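Subject: Re: [bimanual] plate wiping, first numbers
From: Rory Lamont
Date: 23/07/2019

1 comment · 0 shares

Kyung-hwa Nam wrote:
> Can you say how the stain is scored, and whether the wrist
> cameras earn their keep? At Deltwood we dropped ours and saw
> no change, but we only stack dry things. Also, why a sponge
> and a tray of water at all? A dry cloth would be easier.

Taking the last question first. A dry cloth is easier, and the policy learned it too quickly to tell us anything. With the sponge it has to deal with drips, a soft object that changes shape in the fingers, and a stain that moves when it is touched.

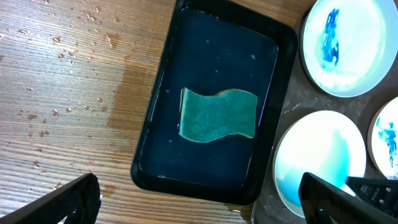
Water is the main source of trouble for the wrist views. Highlights shift every time the arm moves, and the early Dhanial checkpoints treated some of them as part of the target. Drops on the wood beside the tray, like these, were enough to pull the approach to the left. We now train with random bright spots added to the wrist images, and that bias is mostly gone. The blue dye is there for scoring: it shows up well on white and we can threshold it without labeling by hand.

The training set is 126 demonstrations, all teleoperated on the two-arm bench. The policy predicts a short chunk of joint targets for both arms, and we overlap the chunks and average them. Nothing new there. What we changed is the loss, which now puts more weight on the steps just before and after contact.

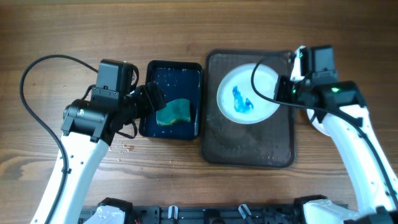
Reading time: 3 min

The score is the blue area left on the plate divided by the blue area at the start, both measured from the head camera with the arms parked. We don't score during a run. The right wrist and its cable can hang over the plate, and then the count of blue pixels drops for the wrong reason. We lost a good part of December to that mistake.

On a single plate the weighted loss leaves less dye than the plain one on every seed we tried (3 seeds, 800 epochs each). On several plates the picture is less clear. 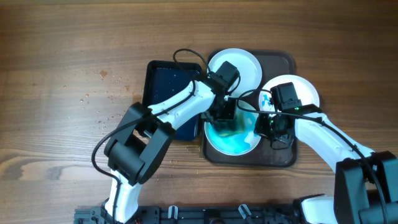

Choosing the next plate is where it fails most. There is no plate selector in the policy, so the choice has to come out of the images alone. With one plate nearly covered in blue-green and another carrying just a small stain by the rim, it tends to go for the big patch and then stay there. Iltthorpe suggested a progress input, and we will try that next.

As for the wrist cameras, we ran the ablation. Without them the wiping is slightly worse, but edge grasps get a lot worse. From the head camera the gripper often hides the rim it is trying to reach, and a small sideways error puts both fingers on the same side of it.

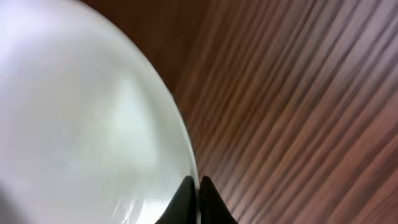
Kyung-hwa Nam wrote back off-list that the grasp result makes sense to her, and asked whether cropping the wrist image to the fingertips would do as well as the full view. We haven't tried it. The Zuder loader has a crop option, so it's a small job – I'll post the numbers when I have them.

Rory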